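Replacing a stuck metal zipper on a skirt pocket

Posted 2/15/23 in Sewing & Repair – 859 views

The slider on my skirt pocket jams halfway. Teeth look fine. Replace the whole zipper or just the slider?

Mylene Espiritu
Slider first. Check the size stamped on its back, then rub graphite on the teeth before you buy anything.

Paewai40
just use soap

Clilteo
A worn slider usually leaves the teeth open behind it. Jamming is more often lining caught in the track – turn the pocket out and trim any threads. Slanted pocket zippers, like the silver one on this khaki-grey skirt, are set across the grain, so baste before restitching. 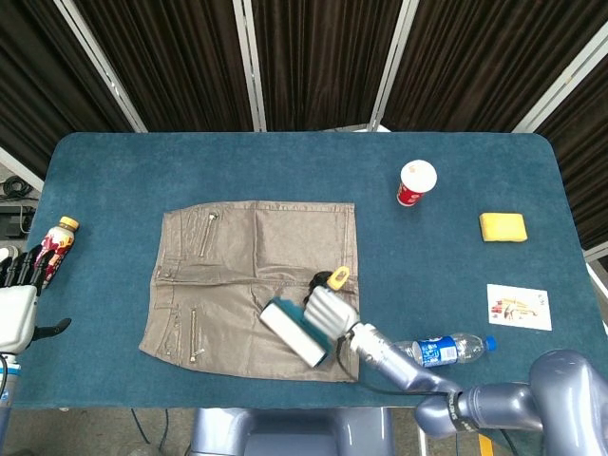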